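How many demos do I need to teach an arm to put fruit on a scale?
Posted by Greltach

Hi all! I'm trying to teach an arm one small checkout job – pick a mango out of a tray and set it on the scale. I drive it by remote control and record every run, then train on the recordings. I have 70 runs so far and the results are pretty sad. The arm gets to the fruit fine, closes on it, carries it over, and then lets go too high or too close to the rim of the platform. I've left the kiosk and the label printer where they'd normally be, so there isn't much room behind the scale. Do I just need more runs, or am I driving it badly? I don't want to record 2000 of these if my thumbs are the problem.

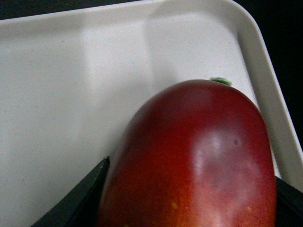
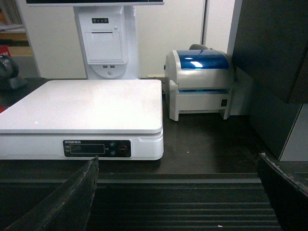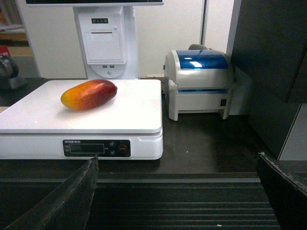
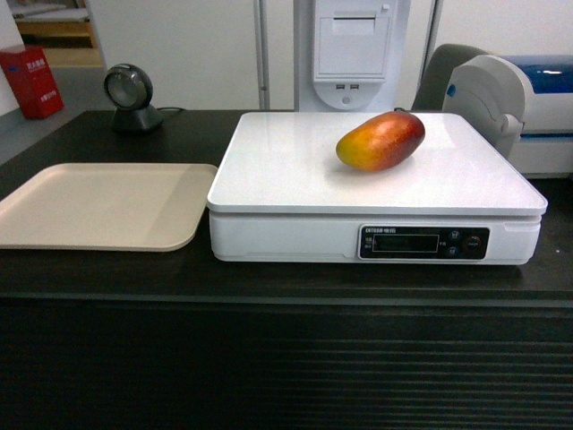 Mango in the tray between the fingers (first), and on the scale (third and fourth)

I've been putting the mango wherever feels natural on the platform. Same start position for the arm every time. Any advice welcome, I've been stuck on this for a while!

Fudura
More runs. 70 is nothing.

Ciromeck
I'd hold off on more runs for a bit and watch the ones you've got, back to back, only the last few seconds of each. When I did this with a jar task I had 179 recordings and I was letting go at a different height in nearly all of them (sometimes I'd hover, sometimes I'd nudge down twice, once I scratched my nose in the middle). The arm learned a mushy average of all that. What helped me:

Pick one way to let go and stick to it. Come down slowly until the fruit touches, stop, open, go straight up.

Vary the start on purpose. Move the tray a little, turn the mango so the stem points somewhere else, start the arm from a few different spots.

Record some rescues too – begin a run with the arm already a bit too high or off to one side, and drive it back to a good spot.

I threw out my sloppy runs and ended up with fewer than I started with, and it still got better. Mangos roll a bit too, so wait a second before you pull away and keep that wait in the recording.

Masson
Agree with most of that, but I did end up needing a lot in the end, 856 for three kinds of fruit. For just the one mango I'd try up to 200 clean ones before you worry. Also check whether your wrist view still shows the platform when you're right over it. Mine was all fruit by then and the arm was pretty much guessing, so I added a second view from higher up.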